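Rapport de projet — atelier « Surfaces de travail », second semestre
Sujet : entretien et remise en état d'une table en bois clair
Dimanche 12 avril 2026

1. Point de départ

Notre groupe devait choisir un objet du quotidien et en étudier l'usure. Les autres ont pris un vélo, une cafetière et un escalier. Nous avons pris la table sur laquelle nous étions assis pour choisir, ce qui a réglé la question du transport. Elle est arrivée dans la salle Gonville en octobre et sert depuis à tout : croquis, découpe, maquettes, sandwichs. Le registre de la salle indique 512 heures d'occupation, dont nous soupçonnons une bonne part d'avoir été consacrée à dormir dessus.

La consigne demandait de décrire l'état de surface, de proposer un protocole de nettoyage et d'en chiffrer le coût. Le budget accordé était de 75 euros. Nous en avons dépensé moins de la moitié, performance que l'enseignement des finances publiques devrait étudier de près.

2. Relevé des marques

Nous pensions trouver des entailles de cutter dignes d'un champ de bataille. Le bois clair, sans doute du pin ou de l'épicéa, est resté lisse, avec une finition légèrement satinée. L'essentiel de ce que nous avons relevé tient en petites traces sombres : des mouchetures alignées en biais, des traits courts qui ressemblent à du crayon, quelques points isolés. Graphite ou simples saletés, à l'œil nous n'avons pas su trancher, et le débat a occupé une séance entière.
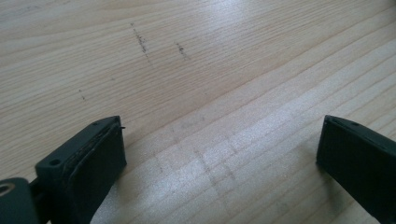

La lumière complique tout. Dès que la lampe donne sur le plateau, le veinage pâlit et les frottements gris les plus faibles se confondent avec le reflet. Nous avons donc refait le relevé stores baissés, puis une troisième fois parce que la première feuille avait servi à caler une fenêtre. Au total, 112 marques sont reportées sur le plan — le groupe précédent en annonçait neuf, sur une autre table et avec un autre moral.

3. Essais de nettoyage

Trois méthodes ont été comparées sur des chutes de bois barbouillées par nos soins : la gomme blanche, le chiffon humide et la pâte Avska. La gomme enlève bien le graphite, mais laisse des peluches qu'il faut ensuite chasser, de préférence vers le groupe voisin. Le chiffon humide étale. La pâte Avska a donné le résultat le plus régulier et une odeur qui nous a suivis jusqu'à l'arrêt de bus Peixoto.

4. Limites et suite

Les chutes n'ont pas la même finition que la table, et nos barbouillages manquaient de naturel. Le protocole retenu (gomme d'abord, pâte ensuite, aération longue) sera essayé sur un coin du plateau avant toute extension. Le plan des marques est rangé dans le classeur Tirna, deuxième étagère, sous la boîte de trombones.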